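Workshop Tips: Living With the New Packing Machine

Posted Mon 1 June by Fikri Yeoh

The Triseck went in at our Grudham site in December, and it now bags cup sleeves faster than any of us can say "cup sleeves." It was sold to us as a labor saver. What it saves in bagging it spends on feeding, so most of us have moved from one end of the bench to the other. A few tips from the people who moved.

Square your stacks before they go near the hopper. A person will forgive a crooked sleeve. The Triseck stops, flashes amber and waits for an apology.

Lay out a handful flat and look them over, then stack them with the curves all going the same way. Jolán Takács does this by feel while talking about her tomatoes. The rest of us have to look.

Stand finished sleeves on edge in a clear tub with the lid off. You can tell how much is left from across the room, and a whole fistful comes out at once. 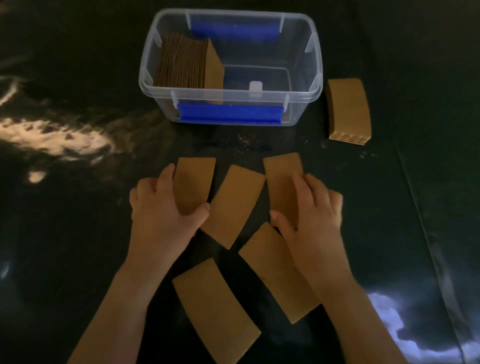
Do we still need people who can sort by hand?

More than ever, at least until the machine learns what a bent corner is. Two of the old bagging jobs became feeding and checking, and the pay grade stayed where it was – a subject Jolán will raise with anyone holding a clipboard.

Wipe down the bench before each refill. Cardboard sheds, and the crumbs find the sensor. Use a dry cloth, and leave the compressed air on its hook.

Swap places every hour or so. Keeping up with a machine is duller than working at your own speed, and dull is when thumbs get pinched.

Write down every stop. Our best shift so far ran 1,328 sleeves with 4 stops, and 3 of those were the same badly cut batch. Wiremu Merrick took the notebook to the supplier and got the batch replaced, where six months of grumbling had got us a calendar.

Learn the reset yourself. Hold the green button until the belt twitches, then let go. The manual takes two pages to say this.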